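Troketti Hughes 500 Worktop Water Filter

Home > Kitchen > Water Treatment > Worktop Units

Product code: TH 500
Supplied by: Bernel
Availability: In stock

Overview

The Troketti Hughes 500 is a worktop water filter for use in staff kitchens, village halls, small offices and the home. It is connected to the cold tap by a flexible hose and requires no alteration to existing pipework. Filtered water is drawn from a separate spout on the body of the unit, and the ordinary tap remains available for washing and cleaning at all times.

The unit is intended for use with mains water that is already safe to drink. It improves taste and smell by reducing chlorine, and it holds back fine sediment and rust from older pipes. It is not suitable for the treatment of well water, rainwater or any supply of uncertain quality. Customers on a private supply should consult the Skeva range, which is listed separately under Whole House Units.

What is supplied

Filter body with spout and base
Carbon block cartridge, fitted
Connecting hose with diverter valve
2 tap adaptors, one with inside thread and one with outside thread
Sealing washers
Cartridge spanner
Printed instructions

Specification

Type: Worktop, single cartridge
Height: 279 mm
Cartridge life: 500 litres
Connection: Cold tap only
Body: White plastic, food grade
Power: None required
Guarantee: 2 years on the body and valve, cartridges excluded

Installation

The existing nozzle should be unscrewed from the tap and the correct adaptor fitted by hand. A washer must be in place before the diverter valve is attached. Tools should not be used on the valve, as the thread may be damaged by overtightening. Taps with a pull-out spray head, and taps with a square or oval outlet, cannot be used with this model.

When the hose has been connected, cold water should be run through the unit until it is clear. The first water drawn may carry a little black dust. This is carbon from the new cartridge and is harmless, but it should be thrown away or used on plants.

Hot water must never be passed through the filter. Where a mixer tap is fitted, the lever should be turned fully to cold before the valve is opened.

Cartridge replacement

The cartridge should be changed after 500 litres or when the flow becomes noticeably slow, whichever comes first. In hard water areas the flow may fall sooner. The cartridge does not remove limescale, and customers whose main concern is scale in kettles and urns are advised to order the Skeva softening cartridge, which fits the same body.

To change the cartridge, close the valve, loosen the lid with the spanner provided and lift the old cartridge out. The inside of the body should be wiped with a clean cloth and warm water — bleach and scouring powders must not be used. The sealing ring should be checked for cracks before the lid is replaced. Used cartridges may be returned to Bernel in the bag enclosed with each new one.

If the unit has stood unused during a holiday or a closure, it should be flushed well before water is taken for drinking. After a long closure a new cartridge is recommended.

Ordering and delivery

Replacement cartridges are sold singly and in packs of 2. Sealing rings, hoses and adaptors are held as spare parts and may be ordered by quoting the product code on the base of the unit. Orders of 200 cartridges or more are treated as trade orders and are priced on application.

Deliveries are made to addresses on the mainland as standard. Orders for the islands are accepted, but an additional charge may apply and will be confirmed before payment is taken. The warehouse is closed for stocktaking during part of July, and orders placed in that period are sent in the order in which they were received.

Returns

Unused units may be returned in their original packing. For reasons of hygiene, a unit cannot be accepted once water has been passed through it, unless it is faulty. Faults should be reported in writing with proof of purchase. Bernel may ask for the valve to be sent for inspection before a replacement is issued.

Use with hot drinks

Filtered water from the TH 500 may be used for tea and coffee in the normal way. It should be drawn fresh into the kettle each time, and any water left standing overnight should be replaced.

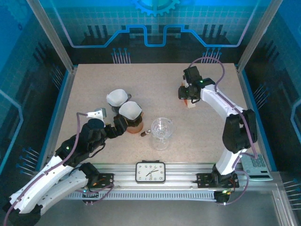

For coffee made through paper, the same advice applies. The filter unit should be kept clear of kettles, hobs and other sources of heat, and the hose should be laid where it will not be caught or bent. Further copies of the printed instructions may be requested from Bernel under product code TH 500.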